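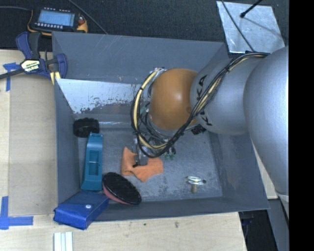
My aunt left me the shop in Jusby and everything in it, and everything in it, as far as I could tell, was in bins. Bins under the stairs, bins on the landing, bins inside bigger bins! I started in February with the big gray metal one, the one with the scuffed bottom, because it was on the table already and I'm lazy. A crumpled orange cloth lay in the middle of it, and a black ring with a ridged edge was over by the left wall. I knew that cloth. She used to tie it over her hair when we took the ferry to Kerkthorpe, and she'd hold the knot with one hand the whole way across and shout at me over the wind.

So of course I got nothing done. I made tea. I read a receipt from a hotel in Idano (4 nights, breakfast extra) that had been keeping a drawer from rattling. I tried the ring on the jar it ought to fit, and then on the tap, and then on my own wrist, where it looked pretty good.

The man who wanted the building called at noon. He offered 3,000 more than last time and said he could have the place cleared in an afternoon, 70 bags, no trouble.

"I'm in the middle of something," I told him, which was true — I had the cloth across my knees by then and was trying to fold it the way she did, corner to corner and then over twice. It kept coming out crooked. I said I'd call him back, and I went to look for the iron, which I was fairly sure was in a bin.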